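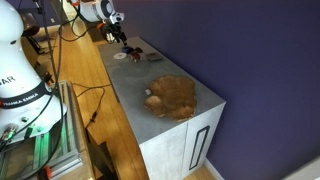 What should you clear off a concrete-look cabinet before you clean the top?

Everything that lifts off, including the small things pushed to the back corner. Put them on a tray and keep them off the surface until it is dry.

Cleaning and resetting a gray concrete-finish cabinet top

Most cabinets sold with a concrete look have a printed or coated surface over board. A few have a thin layer of real cement. The steps on this page are for the first kind. If yours is real cement, check the care sheet before you put anything wet on it, and stay away from vinegar and lemon.

The job takes 13 minutes of work, plus drying time.

What you need

A tray or shallow box
2 microfiber cloths, one for washing and one for drying
A bowl of warm water with a few drops of dish soap
A soft brush, such as a clean paintbrush
A plastic scraper or an old store card
Felt pads, if you are putting hard items back

Step 1. Empty the top

Start at the back. The far corner is where small items collect: discs, coasters, a calculator, things that came out of a pocket. Move them to the tray in one go and sort them later. Sorting while you clear doubles the time.

Lift each item straight up. Dragging leaves fine lines that show as pale streaks on a matte gray finish.

Step 2. Check brown patches before you wet them

A brown area on a gray top can be a mat, a dried spill, or a mark in the finish itself. Try to lift the edge with a fingernail. If it comes up, it is a mat or a piece of material, and it goes on the floor to be shaken out and cleaned separately. If the edge is flat and slightly sticky, treat it as a spill. If you feel nothing at all, it may be a stain that has gone into the coating, and scrubbing will only dull the area next to it.

Look at the whole top from a low angle with a lamp on. The mottling in these finishes hides dull rings, and darker blotches are often part of the pattern. Compare a suspicious spot with the sides of the cabinet. If the same kind of blotch is there too, leave it alone.

Step 3. Dry dust

Brush toward one short end and catch the dust in the damp cloth. Do the back edge twice.

Step 4. Wash

Wring the cloth until it stops dripping. Work in sections the width of your hand, moving with the long side of the cabinet. For a dried spill, lay the damp cloth over it for 8 minutes, then push the softened part off with the plastic scraper held flat. Repeat if needed. Coffee and tea usually need two rounds.

Do not use a melamine sponge. We tried one on a Warkulska sideboard and it left a shiny oval that is still there.

Step 5. Dry

Go over the top with the second cloth, then leave it bare for an hour. Water sits longest along the seam where the top meets the back panel.

Step 6. Put things back

Wipe each item underneath first. Group the small ones in a dish or a low box so that next time there is one thing to lift. Hard plastic and metal items get felt pads. If a mat goes back, make sure it is fully dry on both sides, and turn it every month or so to keep the finish from fading unevenly around it.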